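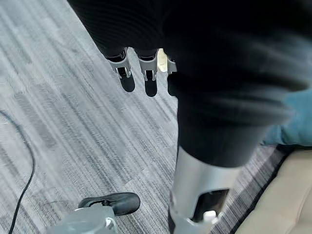
Working in furnished rooms: revision 7 of the practice note

Tuesday, August 2, 2022

Revision 7 of the practice note for arm work in furnished rooms is now in force at Livdale and replaces revision 6, which was issued in February. It applies to any session in which a powered arm is run outside a fenced cell, over carpet, or within reach of upholstered furniture. Bench work at Uditz is still covered by the older bench note and is not affected.

The text was drafted by Traian Barbu and reviewed by Yesenia Marulanda. The full document is on the shared drive in the usual place. What follows is a summary of the changes, with some comment on the clauses that drew the most questions during review.

Scope and terms

Revision 6 used "work area" in two senses, the space the arm can reach and the space in which people are asked not to stand. These are now separate. "Reach" is the volume the fingertips can get to with the base where it is. "Working zone" is the reach plus a margin of 500 mm, measured on the floor. Where furniture stops you from marking the full margin, the furniture itself is taken as the edge of the zone and nobody may sit on it while the drives are on. A sofa inside the margin therefore counts as part of the zone, including the side that faces away from the arm.

"Operator" means the person holding the stop. If the stop is handed over, the operator changes, and the handover is said aloud. Several reviewers wanted this written down in the log each time. We decided against it for sessions with the same two people throughout.

Floors and cables

Section 3 has been rewritten. Revision 6 asked for cables to be "kept tidy", which could not be checked by anyone.

3.1 A cable on the floor must be in plain sight for its whole run within the working zone. It must not pass under a rug, a cushion or a loose cloth.

3.2 The run goes down one side of the base only. Choose the side away from the task and keep to it for the session.

3.3 Leave slack at both ends. A gentle curve on the carpet is acceptable. A loop standing up from the floor is not, and must be laid flat before the drives are switched on.

3.4 Dark cable on dark striped carpet is to be marked with light tape at each end. On pale carpet this is optional.

3.5 Walk the run before each session and again after any change of base position.

On 3.4, a reviewer asked for a contrast figure. We looked for one that could be used without a meter and did not find it. The operator's judgement stands: if the cable can be picked out from standing height at the door, leave it as it is.

Carpet also matters for the base. A base on deep pile can settle by a small amount in the first minutes, and the effect on fingertip height is larger than people expect at full extension. The note now requires a wait of 60 seconds between placing the base and taking the first reference, with nobody leaning on it. Reference the fingertips against the floor at an open patch, clear of any join between carpet tiles, and repeat at the end of the session. Record both values.

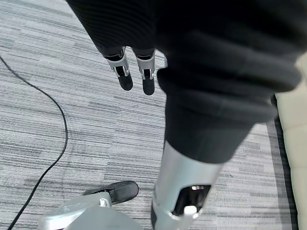

Fingers and sleeved arm over the carpet, with the cable run on the left.

Feet and footwear

Section 4 is short. Closed shoes are worn inside the working zone at all times, including during set-up with the drives off. Socks and open sandals are not allowed. Approach the base from the side or the rear, and stand still when the arm is moving. Where a person has to be close to the base for a task, the speed limit in section 6 applies from the moment they step over the line.

Revision 6 said that feet should be kept "well clear" of the base. That has gone. In a small room the operator is often next to the base and there is nowhere else to stand with a view of the fingers. The new text accepts this and controls it by speed and by the stop.

Sleeves and covers

Soft sleeves are treated as part of the arm. They are to be fitted for any session on furniture, and they are inspected in the same way as a joint or a fingertip. The checks are as follows.

5.1 With the drives off, move each sleeved joint by hand through its range and look for folds being drawn into the joint. A sleeve that bunches at the cuff is acceptable if the cuff stays on its own side of the joint.

5.2 Look at the lower edge of the cuff. It must not cover an opening in the segment below it, and it must not hide a label that is needed during the session.

5.3 Run a hand along the ribbing for cuts. Replace the sleeve if the lining can be felt.

5.4 Padding is not a safety function. A padded sleeve doesn't change the speed limit or the margin.

Please read 5.4 again if you were at the Uditz session in February, when the opposite was said.

Dendex sleeves already in stock may be used up. The service interval we set for them stays at 2000 hours, counted from first fitting and entered on the card. Our cards are poorly kept. Six-monthly checks by eye have been added as a backstop, and if a card is missing the sleeve is treated as having reached its interval.

One point on cameras mounted near the hand. A sleeve on one arm will, in many poses, take up a large part of the view from the other. Before a session, step through the planned poses slowly and note where the fingertips are lost from view. If they are lost during a contact move, change the pose. The review group did consider allowing a second viewpoint to be used in place of this. It was left out of revision 7 and may come back once the Vlad project has reported on its trials.

Speed and contact

Section 6 keeps the two speed bands from revision 6. The slow band is now the default at start-up, and the normal band has to be selected. This reverses the earlier arrangement and will need a small change to start-up scripts. Scripts that have not been changed by the end of the month will be taken out of use.

Contact with cloth is dealt with separately from contact with hard objects. Knitted fabric, in particular, gives very little force signal until it goes tight, and by then a fingertip may have a loop of yarn round it. The note asks for the following.

6.1 Approach the fabric from above or along the fold. Do not drive a fingertip into the face of an open knit.

6.2 Close slowly and stop at first contact. Wait, check the view, then continue.

6.3 If two layers are present, decide before contact which of them is to be moved, and enter that in the log. "Picked up the cloth" is not a usable entry.

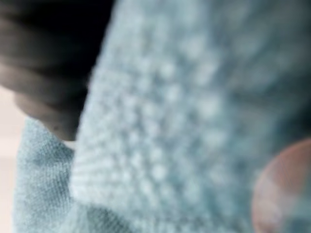 6.4 Lift a short distance and stop again. If the lower layer has come up with the upper one, set both down and start the approach afresh. Do not try to shake a layer free.

6.5 Release by opening the fingers fully with the cloth supported. Never back the hand away with the fingers part open.

6.6 If yarn has caught, press the stop and free it by hand with the drives off. Pulling the arm back under power is not permitted, at any speed.

There was some argument over 6.2. The objection was that stopping at first contact makes it hard to compare runs, as the length of the pause depends on the operator. That is a fair objection. The answer in the note is to log the pause and leave it out of the timed part of the run. People who need a fixed pause may set one, provided it can be extended by hand.

For 6.3, the terms to use are "upper" and "lower", judged at the point of contact. Names such as throw, cover or blanket may be added after. Fabric colour should be logged only when it affects the work, for instance where both layers are close in shade and the edge between them is hard to see in a close view. In such cases, set the boundary by eye from a standing position before the hand goes in. Close up and out of focus, a coarse knit and a fine one are easier to tell apart than two fine ones, but neither should be relied on without the earlier check.

Records

The log sheet has been cut from two sides to one. Removed: room temperature, carpet supplier, name of every person present. Added: floor reference at start and end, side of cable run, sleeve card number, layer moved. The box for "remarks" is larger. Old sheets may be used until the pad is finished, with the new entries written in the margin.

Stops must be logged with a cause. "Operator stop, precaution" is a valid cause and needs nothing more. The counts are not used to compare people or sites.

Still open

Rolling bases are not covered. The present text assumes a base that stays where it is put, and the clauses on settling and cable runs don't carry over well. A draft annex is with Yesenia Marulanda.

Hard floors next to carpet are also outside the note for now. If the working zone crosses an edge strip, use the stricter of the two sets of rules and say so in the remarks.

Upholstery wear was raised by the Livdale site, who would like a limit on how many times the same spot may be used. No data have been put forward. Anyone with records of repeated contact on one cushion or panel is asked to pass them to Traian Barbu before the next review meeting.

Comments on revision 7 should quote the clause number.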